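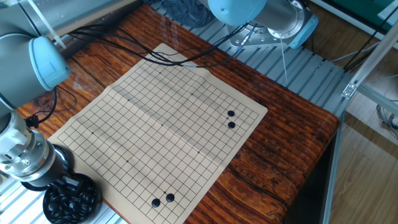

April 7, 2022. Go bench, placing task

Read the Faltov sheet on shared benches again before starting. Still not convinced. Rule 5 says the work surface must be "flat and known". Our board has a crease across the middle, so by the letter we fail before either arm moves. The Rolel checklist passes the same bench without a murmur. One of them is wrong, or both.

What I'd keep:
Speed cap of 60 mm/s near the board. Fine.
Stop and re-zero after every 16 placements. Why 16? No source given. Kneath copied it from an older sheet, as far as I can tell.
Cables clear of the reach of both arms - the only line I'd fight for, and it is buried in an appendix.

Fingertip height over the corner points matters more than any of this, and the sheet leaves it to "operator judgement". 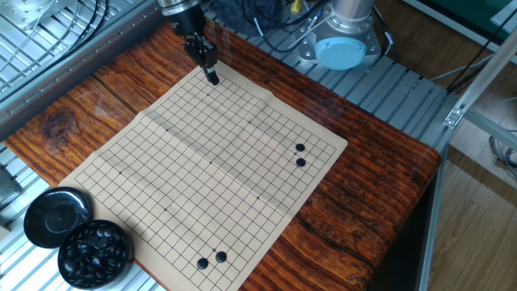

Jandura wrote back that the re-zero rule comes from drift they saw on long runs, over 2000 cycles, and that we should keep it until we have figures of our own. Fair, but our runs are nowhere near that long. Asked for their log.

To do: write our own height limit, try it at two corners, move the cable rule to page one.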